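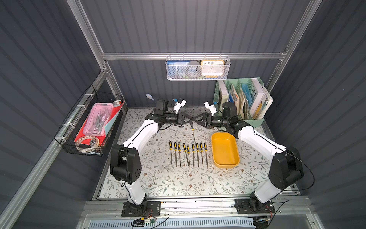

Getting Your Brewery Finds Home in One Piece (and What to Do With Them Once They're There)

2020-09-26

If you travel the way we do, half the trunk is beer by the time you point the car toward home. Our last loop took us through Morais and up to Vokgate, with a long lunch at the Pletiden taproom in between, and I came back with bottles, cans, two growlers and a bag of coasters I had no business accepting. I've broken enough glass over the years to have opinions, so I thought I'd write down what we do now.

Packing the trunk

Start with a hard-sided cooler, even if you aren't using ice. Bottles stand upright along the bottom, each one in a thick sock (hiking socks are wonderful for this, and yes, clean ones first). Stuff the gaps with sweatshirts until nothing clinks when you give the cooler a gentle shake. Cans can go on top, in their carriers. If you're driving in summer, put the cooler inside the car with you, where the air conditioning reaches, and please don't leave it sitting in a parking lot while you tour one more place. I lost a lovely hazy from Grestia that way and I'm still a little sore about it.

Growlers

Ask for the fill on your last stop before you leave town, and ask for it cold. A growler filled from the tap is at its best in the first couple of days, and once you open it, plan on finishing it that evening with friends. Keep it upright in the footwell behind the passenger seat — a rolled bath towel on either side holds it nicely.

When it's empty, rinse it right away with hot tap water, three or four times, and let it drain upside down on a dish rack with the cap off. Skip the dish soap if you can, as it leaves a film that flattens the foam on the next fill. For one that got forgotten (we've all had one roll out from under a seat in February!), soak it overnight in warm water with a scoop of unscented oxygen cleaner, then rinse until it no longer feels slippery.

At home

Hoppy beers go straight into the fridge, at the front, where you'll see them. Stouts and barleywines can wait in a dark closet or a basement corner that stays cool, standing up. I put a strip of masking tape on each one with the month we bought it and the town, and it saves a lot of squinting later.

Sticky labels

To save a label, fill the empty bottle with very hot water, wait 10 minutes, and peel slowly from one corner. Stubborn ones need a bath in warm water and baking soda. Lay the label flat on parchment paper, put a heavy cookbook on top and leave it overnight. Ours go in the trip notebook, next to the lunch receipts.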